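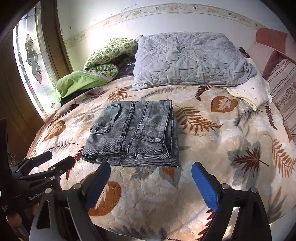

**Splitting a cup gate after a replay: which costs come off first?**

Our club (Poltance, women's first team) drew away at Eker in the September round and hosted the replay. Takings were £1585. We deducted £729 before splitting the rest equally. Eker say we can only deduct match officials and their travel, and want the sum redone. Our £729 also includes ground hire, floodlights and the programme print. The competition rules say "necessary match expenses" and stop there. Who is right?

*Posted by leftback837, November 22, 2025*

---

**gate_rules**

Check whether the phrase is defined anywhere else in the rules, usually in the finance section or an appendix. If it isn't, go item by item:

- Match officials' fees and travel: deductible.
- Visiting team's travel: deductible if the rules set a mileage rate, otherwise ask.
- Ground hire: normally deductible if you have an invoice for that match. A share of an annual rent is harder to defend.
- Floodlights: as ground hire.

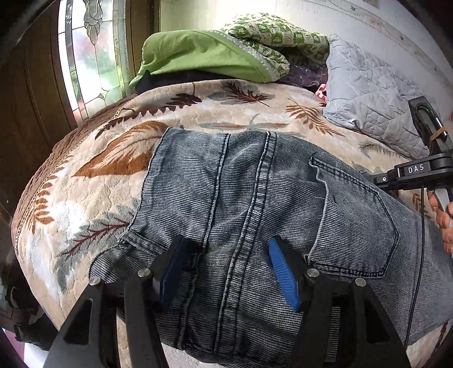
- Programme print: leave it out, unless programme sales are included in the £1585. If you kept the sales, you keep the cost.

On your own figures the balance is £856, so £428 each. Take the programme out and both shares go up by half of whatever the printer charged. Send Eker the invoices with the revised sheet — most of these disputes are about missing paperwork. Also look for a time limit on objections. In our competition it is 7 days from receipt of the statement.
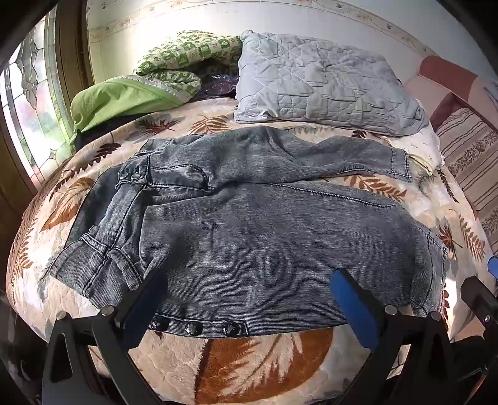
*Grey denim jacket, face down on the bed.*

---

**Ueda Reserves**

we just split everything 50/50 and the home side pays the ref. never had a problem

---

**bonuvum_fixtures**

The answer above works only if both clubs agree to it in writing before kick-off. Without that, the competition secretary decides. Email them the statement and ask for a ruling on ground hire and floodlights only. Concede the programme first.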